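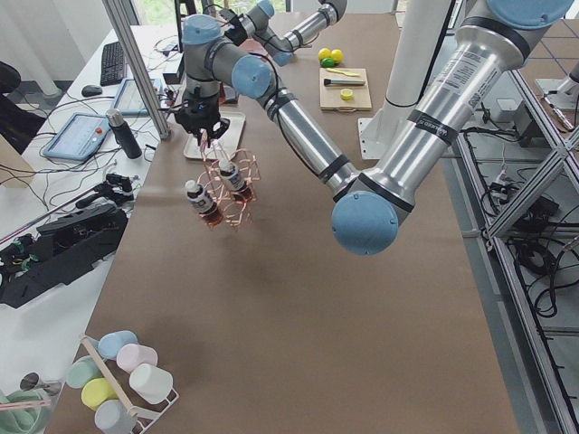
12 de agosto de 2019. Caderno da bancada, parte dos temperos.

Continua sem solução o problema do porta-galhetas, que é como o Umut insiste em chamar a um pedaço de arame torcido com pretensões. A encomenda da Grilden é simples no papel: um suporte de mesa para dois frascos pequenos, que se levante por cima e pouse num tabuleiro sem ninguém ter de rezar. O protótipo de arame cor de cobre é bonito, concedo. Tem aquelas curvas todas que o Raphaël desenhou num guardanapo em julho e que desde então defende como se fossem herança de família. Mas basta suspendê-lo para os dois frascos de tampa branca ficarem desencontrados, o da esquerda mais baixo, o da direita mais acima, e com o líquido avermelhado lá dentro a coisa nota-se à distância. Num restaurante chamavam a isto charme. Na ficha da Grilden chama-se defeito.

Hipóteses, por ordem de preguiça:
1. Apertar a volta de arame do lado esquerdo. Dez minutos de alicate.
2. Pôr um fundo plano nos dois lugares. Estraga o desenho, o Raphaël amua.
3. Mudar de frasco. A Negin já disse que não, há 788 frascos destes encomendados e pagos.

Fico com a 1, evidentemente. Se falhar, passo à 2 e aviso o Raphaël por escrito, de outra sala.

Tabuleiro: mantemos o branco rectangular. O Nam-gil queria um escuro, que disfarça os pingos. Eu quero ver os pingos, para isso é que cá estamos. Discussão adiada até alguém trazer bolo.

Tábua de madeira clara: a espátula amarela e a escova de cabo preto ficam em cima dela, deitadas. A tampinha amarela também, até se descobrir de que frasco é. Já a experimentei em tudo o que tem gargalo nesta casa e não serve em nada -- começo a suspeitar que veio sozinha ao mundo. As bolas, as duas amarelas e a verde, ficam junto à tábua. São do ensaio do Amirul sobre coisas que rolam, e o ensaio, coerente, já rolou duas vezes para a semana seguinte.

Para o relatório da Weltbridge falta o peso do suporte vazio. Pesei-o duas vezes e deu dois valores diferentes, o que me obriga a pesar uma terceira ou a escolher o mais simpático. A balança precisa de ser nivelada, está escrito neste caderno desde a página 50, com a minha letra, sublinhado.

Pedir à Negin: mais arame do mesmo diâmetro, e um alicate de pontas redondas que não tenha sido usado para abrir latas.

Umut, se leres isto: galhetas levam azeite e vinagre. Pergunta à tua avó.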